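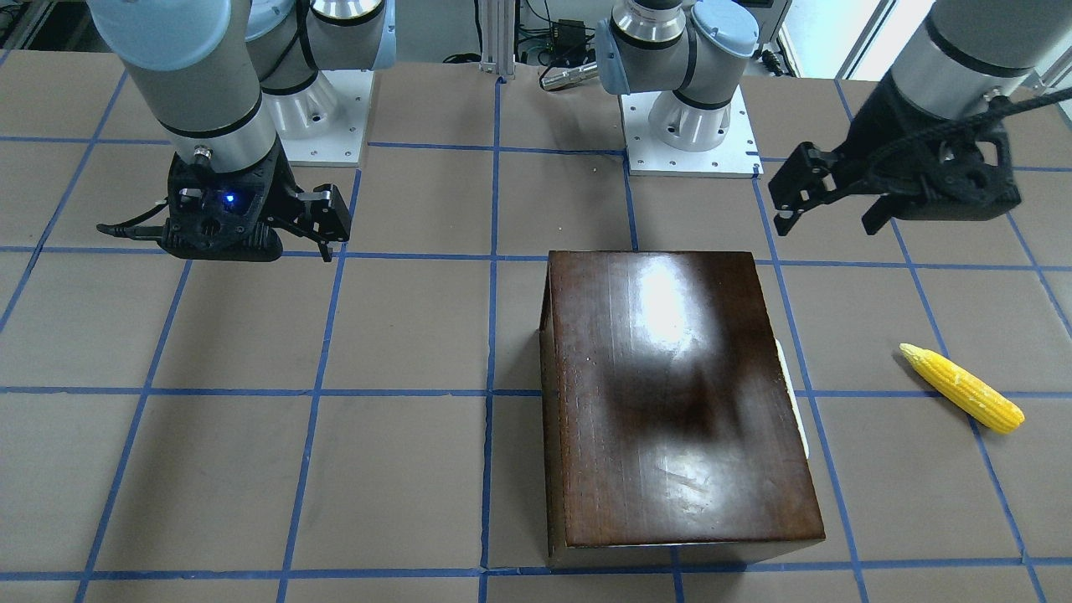 Ticket 219 — left arm stops short of target
Bandetbridge student robotics club
28th June, logged by Forough Akbari

Left arm halts 16 mm early on the corn pick. Right arm fine. Dénes blames the calibration. I doubt it — we redid that and the error didn't move.

Tried so far: restarted the controller, dropped speed to 70 per cent, swapped the cable. No change over 3 runs. Evaristo says it's "better". The log says otherwise.

Next: check the tool offset. Leave open.

Comments

Sihan Ren: Did anyone save the offset after the gripper swap?

Osvaldo Toledo: Supposedly. I'd look anyway.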